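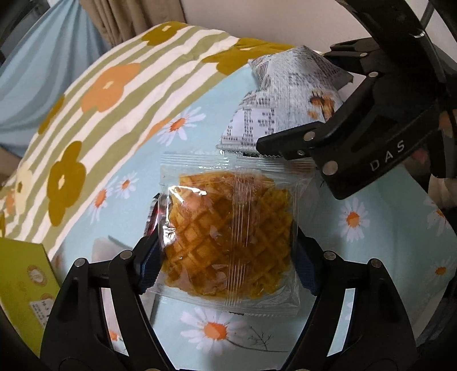
Fig. 4. Clear packet, seam side up.

Loading the Lirko Snack Drawer

1. Sort by wrapper. Clear packets go in the front tray, printed ones in the back, where there is more to read.

2. Lay each pastry flat. The diamond pattern on top is crisp and does not forgive.

3. Hold packets by the sides. Leave the zigzag ends alone until you plan to eat.

Note: Foil wrappers slide under everything. Check there before ordering more (part 3159, refill tray).

CAUTION: Do not stack cans on pastry. You will have crumbs, and Lirko does not replace crumbs.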